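Marble-look countertop: dull rings that won't clean off
Home & Kitchen > Surfaces > Stone and stone-look 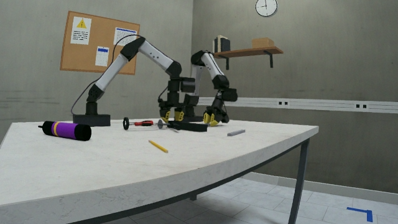

I have a white countertop with faint gray marbling in a kitchen I took over with the apartment. There is no paperwork for it. Along the side nearest the sink there are dull rings the size of a drinking glass, plus one larger patch with no clear edge. They can be seen only at a low angle with a lamp behind them. Straight down, the color looks even.

Tried so far: dish soap and warm water, a baking soda paste left on for 27 minutes, and a spray called Norko Stone Daily, which the hardware store recommended. No change from any of them. The baking soda may have made the large patch slightly worse.

What I need to know:
Is this a stain, a worn sealer, or damage to the surface itself?
How do I tell real marble from quartz or laminate without taking a sample?
Is it worth sealing now, or does the dullness have to be fixed first?

The top is 2 cm thick at the front edge. The underside is visible inside the sink cabinet and is rough and unpolished, the same pale color as the top. The veins don't seem to run through to it, but it's dark in there.

Tagged: countertop, marble, etching, sealer

Josberg
Member, Surfaces

Those are probably etch marks. An etch is a chemical change in the polish caused by acid: lemon juice, vinegar, wine, tomato, some bathroom cleaners. It shows as a loss of gloss with little or no change in color. A stain is the reverse. It changes the color and usually leaves the gloss alone. Your low-angle test points to etching.

Identification, in order of effort:

1. Look at the edge at the sink cutout. Laminate shows a thin decorative layer over a core. Yours is rough underneath and the same color, so laminate can be ruled out.
2. Compare the veins on the top with the veins on the front edge. In natural stone they normally continue over the corner. In older engineered quartz they often stop at the surface, though newer slabs can have veins through the full thickness, so this one isn't final.
3. Put one drop of white vinegar on a hidden spot, such as the underside or the strip behind the faucet. Wait 8 minutes and wipe. Marble will fizz slightly or go dull. Quartz will do neither.

If it is marble, a sealer won't help with the rings. Sealers slow down absorption. They don't stop acid from reacting with the calcite, and sealing over an etch leaves it looking the same. Repolish first, then seal.

For light etches on a polished finish, a marble polishing powder and a damp felt pad will do it. Work one ring at a time, keep the slurry wet, and rinse before checking. If you can catch the edge of a ring with a fingernail, powder will not be enough and the area needs honing with diamond pads. I would pay for that part. Uneven honing is very easy to see on a white top.

Stop using baking soda paste. It is a mild abrasive, and on a polished surface it can leave a haze of its own.

Filter

same thing on mine, turned out to be quartz. heat marks from a pan. the shop said resin damage and it can't be polished out at home. I put a cutting board over it

Shen
Member

Agree with Josberg on the order of work. A few additions.

Strip any residue before you judge the gloss. Daily sprays often leave a film, and a film over hard water deposits looks a lot like a large etch with no clear edge. Wipe the patch with acetone on a white cloth, with the window open and the stove off. Test it behind the faucet first. If the dullness shrinks, part of your problem was buildup.

Water test for the sealer: put a spoonful of water on a clean, dry area and leave it for 15 minutes. A dark spot under the water means it is being absorbed and the top is due for an impregnating sealer. No dark spot means leave it alone. Excess sealer dries as a smear and is a nuisance to remove.

I paid 615 for a professional repolish of an L-shaped marble top last June, sealing included. They wanted the counter cleared and the sink out of use until evening. Ask whether the quote covers the backsplash joint, as mine did not and the old caulk had to be redone separately.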